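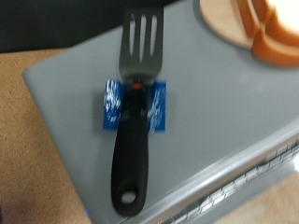
Re: Wrist camera remount and tape marks on the kitchen-tools cell

From: Evie Horrocks
To: cell-builders list
Date: September 7, 2023

Hi all,

Thanks for the quick reply on this, and thanks to everybody who wrote off list too. I got a whole evening with the cell and I'm pretty happy with where it ended up, so I'm going to answer inline and then add the notes I promised. Fair warning, I got into it and this runs long!

Kulik wrote:
> Before you touch the hand-eye calibration again, check that the camera
> bracket isn't moving. We chased a drifting pick point for most of April
> and it was one screw. Put the arm in the same pose, nudge the bracket
> with a finger and watch the live view. If the picture shifts and doesn't
> come back, no amount of recalibrating will help you.

Yes! Exactly this. I did the finger test and the view shifted and stayed shifted. The bracket is the old Tellmont one with the two slots, and one of the two screws had backed out far enough that I could turn it by hand. I took both out, cleaned the threads, put on a drop of the medium threadlocker and did them up a little at a time, back and forth, so the bracket stayed square. Then I left it overnight before running anything.

> Also, what are you using as your reference object? A printed target is
> fine for the math but I like to have a real tool in the real spot as a
> second opinion.

I've come around to your way on this. The slotted spatula is my second opinion now. It lies on the gray top with the blue tape crosswise at the neck, right below the blade, and the red band between blade and handle is a gift, because it's the one bright red thing on an otherwise dark tool and you can find it in practically any picture the camera gives you. Even with the blur I can still pick it out. I put the crosshair on the band, write down where the arm thinks it is, and go on to the next pose.

> How fast is the arm going when you grab pictures? Ours looked fine
> standing still and terrible in the approach.

Same story at my end, and it's the thing I most want to fix next. The wrist pictures come out soft, with doubled edges. The slots in the blade still read as light stripes, which surprised me, but the white marks on the tape, lettering or glare, are hopeless. I had the exposure on auto and it was picking something long. I've now locked it at 10 ms and turned the gain up, and I put a pause into the approach so the arm settles before the trigger. The pause is 200 ms. Ackroyd (hello, if you're reading) thinks I can get away with much less once the joint filter is retuned, and I'd love to hear numbers from anyone who has tried it on this arm.

> One last thing, watch the shiny edge on that station. Auto exposure hates
> bare metal.

It does! The metal along the front edge goes bright white toward the right side, and the far wall of the orange piece washes out as well. My auto exposure window covered the full picture, so every time the wrist tilted, those highlights dragged the setting somewhere new. Locking it took care of that part. I'm also going to try a strip of matte cloth tape along the front edge, but I want to do one change at a time and log it, or I'll never know which one did the job.

OK, the order I'm doing things in now, for the setup page on the wiki. Please correct me where I'm wrong.

1. Power down, lock out, and go over the bracket with the 2.5 hex key. Snug is enough. Don't lean on it.

2. Look at the camera cable where it leaves the wrist. Mine had been rubbing on the cable clip, so I moved the clip one hole back and gave the loop more slack. Roll the last joint through its full range by hand and make sure the cable never goes tight.

3. Wipe the lens. Dry cloth first, then the lens fluid if it needs it.

4. Power up, home the arm, let it warm up for 10 minutes. I skipped the warm-up for weeks and my first run of the day was always the odd one.

5. Lock exposure and gain. Save the camera profile under a new name. Do not overwrite the last good one (I have done this twice).

6. Run the printed target from all 7 poses, save the result, and read the residuals before you accept it.

7. Lay the spatula down with its neck over the tape, blade pointing away from the metal edge, and run the check poses on the red band.

8. If the check disagrees with the target, go back to step 1. I mean it. Every time I've tried to argue with it I've lost.

On the tape: press it down flat and rub the ends. A lifted corner throws a shadow and the edge finder loves a shadow. Replace it when the corners start to curl, and trace the outline in pencil first so the new piece goes down in the same place.

The gripper fingers are next on my list. The pads are from Grundance and I like them a lot on thick handles. The swell in the lower part of this grip is a lovely place to pick from, and I've set the grasp point there for the first trials. What I haven't sorted out is the approach angle, and I'd like to start steep and work down from there. If you have a grasp file for a soft black handle of that general shape, please send it! I'll trade you my calibration script, which is 253 lines and has comments in it and everything.

Two questions for the list:

Has anybody put a second screw lock, such as a wedge washer, on the two-slot bracket? Is there room under the head?

And does anyone keep the exposure locked all day with window light coming in? I'm wondering if I need a lunchtime profile.

I'll post the before and after residuals once I've rerun the poses with the matte tape on. This cell is getting really fun to work with.

Evie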